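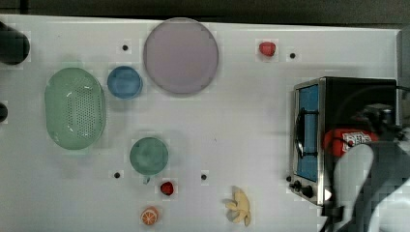
4. Cleaning and care of the play kitchen set

Read this section before the first use. New toys can have dust from the packing, so please wash all dishes one time before you give them to the children.

4.1 Washing by hand

1. Fill a sink with warm water and put in a small amount of mild dish soap.
2. Put the plates, the bowls and the colander in the water. Let them stay for 5 minutes.
3. Wipe each piece with a soft cloth. For the holes of the colander use a soft brush, and brush from both sides.
4. Rinse under clean water until there is no more soap.
5. Put the pieces upside down on a towel. Let them dry fully before you close them in the storage box.

CAUTION: Do not use steel wool or powder cleaner. These make scratches, and the scratches hold dirt.

Note: The plastic pieces must not go in the dishwasher. The heat can change their shape, and then the bowls do not stack any more.

4.2 Toy appliances

The toy oven has parts on the front. It must not go under water.

1. Open the door and take out everything which is inside.
2. Wipe the outside with a damp cloth. Press the water out of the cloth first.
3. Clean the corners of the door with a dry cotton swab.
4. Leave the door open until the inside is dry.

WARNING: The toy oven is for play only. Never put real food or hot things in it, and keep it away from real stoves and heaters.

4.3 Checking for damage

Do this check every 4 weeks, or more often if the set is used in a group.

1. Run your finger along every rim. If you feel a sharp place, take the piece out of use.
2. Bend the colander very lightly and look for white lines. A white line means the plastic will soon crack.
3. Open and close the oven door. It must move freely and not pinch the fingers.

Do not repair cracked pieces with glue. Spare pieces can be ordered from Farside, Skavport office, with order number 956. Please write the color you want, or we will send the color that is in stock.

4.4 Storage

Keep the box in a dry room and out of strong sun. Put the large dishes at the bottom and the small ones on top.

Text of this section: Hollis Lindqvist, revised July 2025. Section 5 explains the spare parts list.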